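### 3.2 Where small valuables are kept

The contents survey covered 2,000 households in Warport and Manderero. Each household was asked to list items worth more than $800 and to say where each one was usually stored. Jewellery was treated as its own category. Vondráček's earlier work grouped it with watches and cameras, and we found that grouping hard to use - watches are mostly worn daily, while necklaces and brooches may sit untouched for years.

Most respondents kept jewellery in the bedroom. Locked storage was uncommon, even among those whose policy required it for single items valued above $3,000. Reused household containers came up often in the interviews, and we coded these as "open storage" if they had no lid or if the lid was normally left off. Figure 4 shows jewellery in an open container of this type.

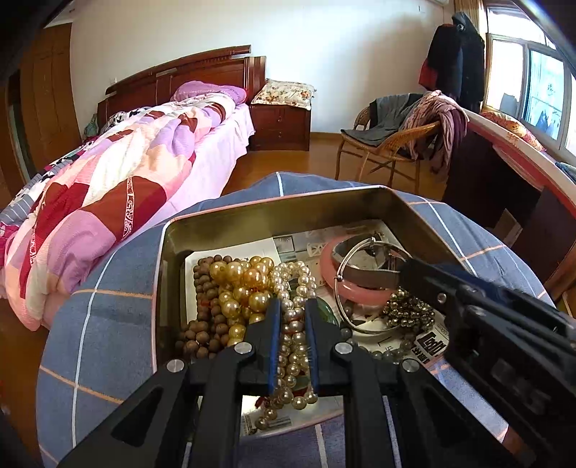 **Figure 4.** Jewellery in an open metal tin on a bedroom table, with a long string of pearl-like beads.

Open storage matters for claims in two ways. First, pieces kept together in one container were rarely listed one by one. Respondents tended to give a single figure for the lot, often a round one such as $1,000, and could not say how they had reached it. Second, inherited pieces were seldom valued at all. Several people told us they did not know whether a necklace was real or costume, and had never asked a jeweller.

The Barnus schedule, which we used for the follow-up visits in May, deals with the first problem by asking for each piece on its own line. It does little for the second. We left unvalued pieces in the count of items but took them out of the totals in Table 6, so the totals for jewellery should be read as a lower limit.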